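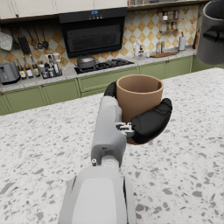

Grutlow Manipulation Software Team — Planning and Control

Speaker notes, Sunday, November 25, 2018. Keep slide 1 up until people have sat down.

Slide 1. Say hello. Say the title once and don't explain the name Wamo, which was a typing error in September and now has a logo.

The kitchen is simulated. Say so early, or the first question will be who chose the green cupboards. Fingers are closed on the tan cup, cup upright, and the dark mug is still hanging up at top right. We spent longer on the speckles in the worktop than on the first grasp planner, and you can tell which one has aged better.

Slide 2. What Wamo does. It sits between the planner and the arm controller and decides when a grasp is good enough to move. Before Wamo this was a timer. The timer was set to 265 milliseconds by someone who has since left, and we treated that number with a good deal of respect.

(Pause. If no laugh, carry on.)

Slide 3. Contact checks. Three conditions: fingers have stopped closing, the measured load is steady over 7 control ticks, and the object pose agrees with the hand pose. The third does most of the work. Mention that the simulator hands us the object pose for free and the real world has yet to make a similar offer.

Slide 4. The Fluvska logs. We replayed 175 recorded grasps through the new checks. Nine were passed by the old timer and refused by Wamo. Go through two of them, the tilted one and the one where the fingers had closed on themselves with great confidence. Don't go through all nine. I did that at the Castellanos meetup and lost the back row.

Slide 5. Planning with something in the hand. Once the check passes, the cup is attached to the hand in the collision model. Forget this step and the planner sees the cup as an obstacle it is already inside, and gives up. The error message for this used to say "no path". It now says "start state in collision", so you can be stuck with more detail.

Slide 6. Known faults. Thin rims. Handles. Any object whose mesh was made by me.

Slide 7. Demo, if the laptop is willing — otherwise play the recording and talk over the slow bit. The launch file is in the examples folder, and the viewer has to be started first.

Questions. If asked about learning the thresholds: yes, we tried, see the backup slide. If asked when the handles will work, drink some water.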